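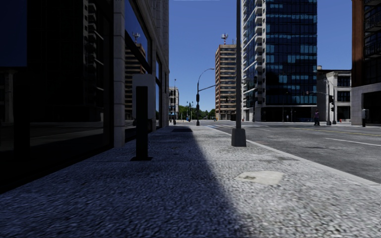
Slide 1. Sim sidewalk, robot's-eye view, sun and shadow split.

SPEAKER NOTES -- gathering sidewalk demos in simulation
30 min slot, leave time for questions. Water on the lectern before starting!!

Slide 1 (leave up while people sit down)

Hello, name, thanks for having me. Work is mine plus Xiaoyan Dong, Hongjun Xu and Lovely Rivera. Say the names now, forgot last time.

What we do: teach a delivery robot to drive on sidewalks by showing it people driving on sidewalks. No hand-written rules for where to go. A person drives, we record, the model learns to copy. Then we look at where it copies badly and go collect more of that.

Point at the picture. It's rendered. City block, long straight walk up to the corner, road on the right. Everything in it is there for the driver to deal with or ignore, and the model has to work out which is which.

Don't talk about rendering quality. Someone will ask, see Q&A at the end.

Slide 2 -- why sim at all

Real driving is slow to collect. Permits, batteries, weather, a person walking next to the robot the whole time. In sim we reset with one key.

Be fair though: sim data alone did not get us there. Say this early so it doesn't look like we're hiding it. Sim is where we get breadth. Street data is where we find out what we missed.

Project is called Ison, the sim side is called Meng. People mix these up. Ison = whole thing. Meng = the simulator and the tools for recording in it. Say it twice.

Slide 3 -- back to the picture, the shadow

Go back to slide 1 here, don't just describe it.

Big diagonal shadow. Left half of the walk is dark blue-gray, right half is bright. Same paving on both sides, same rough speckled stuff. For a person that's nothing, you drive over the line and don't think about it.

Early model thought about it. It treated the shadow line as a curb. Hugged it. Would drive right along the edge like it was on a rail. Xiaoyan spotted it from the replay plots, the paths all bent the same way at the same hour of sim day.

Reason was dull -- our drivers were all starting in the sun and staying in the sun. Hardly any crossings in the data. So the model had never seen anyone cross a hard shadow and took the hint.

Fix: asked drivers to cross the line on purpose. Both directions, different angles. Also randomized sun position between runs so the line falls in a diferent place.

Pause here. This is the main example of the talk, don't rush it.

Slide 4 -- things that look like obstacles, things that are

Still the same picture. Three to point at:

-- the bollard on the left, near the building, sitting in the shadow. Black thing in a dark area. Easy to miss. Is a real obstacle.

-- the base of the tall pole. The base is wide, wider than the pole. Model learned poles from far away as thin lines and cut too close at the bottom. We got clipped bases over and over.

-- the flat access cover in the foreground. Pale, smoother than the paving around it. Set flush. NOT an obstacle. Early model swerved for these.

So two misses and one false alarm, all on one piece of sidewalk. Good moment to ask the room which one they'd guess took the most data to fix. (It's the cover. The swerve looks cautious so drivers reviewing the clips kept marking it as good driving. Bad labels, not a shortage of clips.)

Slide 5 -- how a session runs

Keep this quick, people can read it.

Driver sits down, gets a start point and a goal. Drives with a gamepad. We record the camera view, the stick, speed, and contact events. Driver marks the run keep or toss right after. A second person looks at a sample later.

One session is 30 minutes and then a break. Tried longer. Driving got sloppy and you could see it in the stick traces, lots of small jerky corrections near the end. The model copies that too! It does not know you were tired.

Lovely runs the sessions and wrote the driver sheet. Read these out, they get a laugh:

"Drive like someone's grandmother is on the sidewalk."
"If you bump something, stop. Back up. Carry on. Don't restart."
"Do not race Hongjun."

The second one matters most, goes to next slide.

Slide 6 -- keep the mistakes

At first we tossed every run with a bump in it. Clean data, felt right. Result: model that drove nicely until it was slightly off, then had no idea. Never seen anyone recover.

Now we keep recoveries. Cut out the second or so leading into the bump so it doesn't learn to bump, keep everything after. We also start some runs in bad spots deliberately. Nose against the building. One wheel at the curb. Pointed the wrong way.

Look at the picture again -- curb runs all down the right side and then it's road. Getting near that edge is the one we really care about. So a lot of the bad-start runs begin close to the curb, angled toward the road, and the driver has to bring it back calmly. No full-stick yanks.

Slide 7 -- the gap list

This is the bit I want people to steal.

We keep one shared list. Any time the model does something odd, in sim or on the street, somebody writes one line. Place, light, what it did. Once a week we sort it and the top 4 lines become next week's collecting. That's the whole method.

Right now the list has 61 open lines. Some samples for the slide:

- stops dead at reflections in dark glass
- drifts left when there is a building on the left
- slow for street furniture that's well off to the side
- fine until crosswalk, then dithers
- follows shadow of pole (again)

On the first one: ground floor in our picture is tall, nearly black glass, with a faint reflection of the street in it. On another block with stronger reflections the model took the mirrored street for a way through. Turned into it. Hongjun has the clip, ask if there's time, probably isnt.

Before the list we collected whatever was convenient. Long straight blocks because they're easy to drive. Picture is one of those, to be fair! Pretty and mostly open. You want some of these, the robot will meet plenty. But when we plotted where drivers had spent their time it was nearly all this, and almost no corners, ramps, narrow bits.

Slide 8 -- people

Street in the picture is quiet. A pedestrian over on the far side, a tiny figure way off past the intersection. Nobody on our side of the road close to the camera.

We set it up that way in the first round. Get the ground right first, then add people. Think this was the right order, Zeyu Pan disagrees and is in the audience so be careful how it's put. His point is that a model trained on empty walks learns to use the whole width, and then you have to un-teach it. He's partly right. When we added walkers the model kept to the middle and expected everyone to go around it. Rude.

What helped: drivers told to pick a side early and slow down before they need to. Not at the last moment. The model is much better at copying an early slow-down than a late swerve, the late swerves are all different from each other.

Slide 9 -- out on the street

Street tests at Clernholm, with Starkden's robots. Thank Afaf Tarawneh, who set up the access and walked every route with us.

Went well: shadow crossing. First sunny afternoon, drove straight over, no hugging. We cheered, passers by confused.

Went badly: wet leaves. No leaves in sim, none. On the list now.

Also badly: camera height. Our sim camera was slightly higher than the one on the robot. Small difference, but the curb looks different from lower down. Every sim run had it. Had to re-render all of them from the saved paths. Lesson: save the paths and the stick, not only the video. If we'd only kept the video we would have been driving it all over again.

[check w/ Xiaoyan if ok to show the re-render plot, else skip]

Slide 10 -- what we'd do sooner

Just talk through, no reading:

Second person reviewing from the first week. We waited and the access cover labels are what that cost us.

Write down the light for every run. Sun angle, shadow or not. Cheap to log, horrible to work out later.

More drivers with fewer hours each. Started with 4 people and the model drove like one of them. You could tell which one. (It's me. I cut corners.)

Stop collecting when a line on the list is closed. We kept going on shadows for ages because it was satisfying to watch.

Slide 11 -- next

Night. Rain. Corners and ramps, finally. Crosswalks need their own plan, different problem, signals and cars and waiting. The model waits badly. It creeps. Drivers creep too, so that's on us, Lovely is rewriting the sheet for it.

Driver sheet and the list template will be shared in January, link on last slide. CHECK LINK WORKS.

Q&A -- likely ones

"Does it look real enough?" -- For paving and light, good enough to learn shadow crossing. For leaves, puddles, trash, no. We fix looks only when the list says it's hurting us.

"Why not reinforcement learning?" -- We tried a little on top. Helps with speed. Needs a reward for polite and we couldn't write one we liked.

"How do you know a demo is good?" -- We don't always. Two people looking, plus stick traces. If the reviewers disagree we drop the run and don't argue.

"Can you use street video with no stick data?" -- For testing, yes. For training, not yet. Hand this one to Hongjun.

"What's the robot carrying?" -- Sandbags, for the tests.

If short on time drop slide 10, keep 7. If projector is dim the bollard won't show up on slide 1, use the laser pointer and tell them where it is.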